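4. Adding a Home to Your Listings

Use this section to enter a new property in Cuvley. You need the signed listing agreement and the floor area before you start.

1. Sign in and open Listings, then choose New Home.
2. Enter the street address and press Check. If the address is already in the system, open the existing record instead of making a second one.
3. Type the floor area in square feet, with finished space only (for example, 3,336). Garage and porch space go in their own boxes.
4. Choose the number of bedrooms and baths. A bath with no tub or shower counts as a half.
5. Write the description. The first 40 words show in search results, so put the main features there.

Note: The draft saves each time you change tabs. It does not save while you are typing.

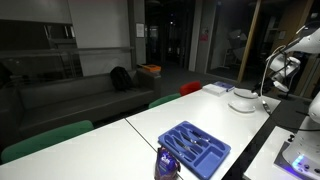 Orkeo Listing Support Team

6. Open the Photos tab and add your pictures. You need at least 3 to publish, and the limit is 40.
7. Drag the picture you want as the cover to the first spot.
8. Under Showings, set the hours when agents may book. Leave the box blank for any day the seller has ruled out.
9. Press Submit for Review. The status changes to Pending.

Caution: Do not put lockbox codes or alarm codes in the description. Use the Private Notes box – only agents with a confirmed showing can read it.

Reviews are done by Shiela Malabanan, or by Filippos Politis on Thursday. If a listing is still Pending after 8 working hours, send the listing number to the support desk.

To change the price after publishing, see section 5.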